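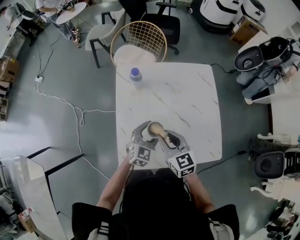 Picking up a small rounded object with the hand-held gripper. The printed cubes on the fingers carry the tracking markers.

Erkitz hand-held gripper kit: first impressions

Members who asked in March for a cheaper way of recording grasping demonstrations may want to look at the new kit from Erkitz. It is sold through Khattak and comes as a hand-held gripper, two marker cubes, a head mount for a camera and a licence for the recording software. No arm is supplied or needed. The operator does the task by hand, and the recordings are used later to train whichever arm the buyer already owns.

Shoaib Afridi had the kit at our Damcombe workshop and put 200 demonstrations through it, nearly all of them single-object picks from a table top. His notes follow in shortened form.

The two curved fingers close from either side and will hold small rounded items without much care over the approach angle. Flat items are harder. A bank card laid on a smooth table could not be lifted at all, and a coin only with a good deal of scraping. Erkitz lists a flat-tipped pair of fingers as an extra, which we have not tried.

Tracking relies on the camera seeing the black and white patterns on the cubes. With the gripper held out in front of the body this worked well. Turning the wrist inwards hid one cube behind the other, and the software then marked that stretch of the recording as unusable – fair behaviour, but it should sound a warning at the time. At present the operator finds out when the session is checked. Glare on the printed faces caused a few further losses under the strip lights and none near the window.

Setting up took 60 minutes on the first day, most of it spent on camera calibration. The printed guide leaves out the step where the size of each cube has to be entered, and without it the finger positions come out wrong. Khattak says a corrected guide is on its download page.

Both hands are needed for steady work. Afridi found his forearms tiring after a long run and suggests changing operators every 180 picks. A lighter grip is planned, with no date given.

The kit costs £2,000 with one year of software updates. Repairs are handled at Elstead, and buyers pay the postage one way – spare cubes can be printed at home from the supplied files.

Mudassar Zaidi is keeping the loan list. Members may have the kit for up to two weeks and should bring their own laptop. A test of the flat-tipped fingers will appear in a later issue if Khattak can lend us a pair.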